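Hodinar: dobra de vestuário com garra manual
Ficha do conjunto e regras de captação, versão 3

Âmbito

O Hodinar reúne 1.467 episódios de dobra de peças de malha, gravados com garra manual em quartos habitados de Coltdale e Kudholm. Esta ficha fixa as regras que um episódio tem de cumprir para entrar na partição de treino. Responsável pela revisão: Bouchra Ouali. Contacto para os dados em bruto: Kazuhiro Chiba.

Estrutura

episodios/ vídeo e trajetória da garra
meta/ tipo de peça, superfície, operador (código)
rejeitados/ episódios excluídos, com motivo
CHANGELOG.txt

Regras de captação

R1. A peça começa estendida, com decote e mangas identificáveis. São aceites mangas dobradas ou encostadas ao corpo da peça.
R2. As duas pontas dos dedos têm de estar visíveis antes do primeiro contacto.
R3. A roupa da cama não se retira nem se alisa. Padrões e almofadas ficam como estão.
R4. Luz natural permitida. Não se muda a iluminação a meio do episódio.
R5. Duração máxima: 38 segundos. Acima disso, o episódio passa para rejeitados/ com o código T.
R6. Não se gravam pessoas além do operador. Fotografias, correspondência e ecrãs são retirados do quarto antes da sessão.
R7. O consentimento do morador é assinado antes da primeira gravação e guardado fora do repositório.

Calibração

A abertura da garra é verificada no início da sessão e repetida a cada 300 episódios. Parafusos desapertados obrigam a nova calibração, mesmo que o desvio medido seja nulo.

Partições

Validação: só quartos ausentes do treino. O mesmo quarto nunca aparece em duas partições, ainda que a peça mude. Até maio a divisão era feita por peça; os resultados anteriores não são comparáveis.

Limitações conhecidas

Malhas às riscas estão sobrerrepresentadas. Não há peças com fecho. A anotação do decote é manual e diverge entre anotadores quando a gola fica virada para dentro.

Ponto de partida segundo R1 e R2, camisola às riscas sobre a cama:

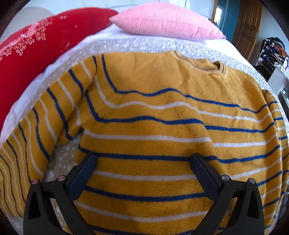

Hala Bennani: A R5 parece-me curta para malha grossa. Nos testes do Yao perdemos episódios bons só por causa do limite, quase todos na segunda manga. Proponho manter o código T, mas deixar esses episódios acessíveis numa partição à parte, com a duração nos metadados.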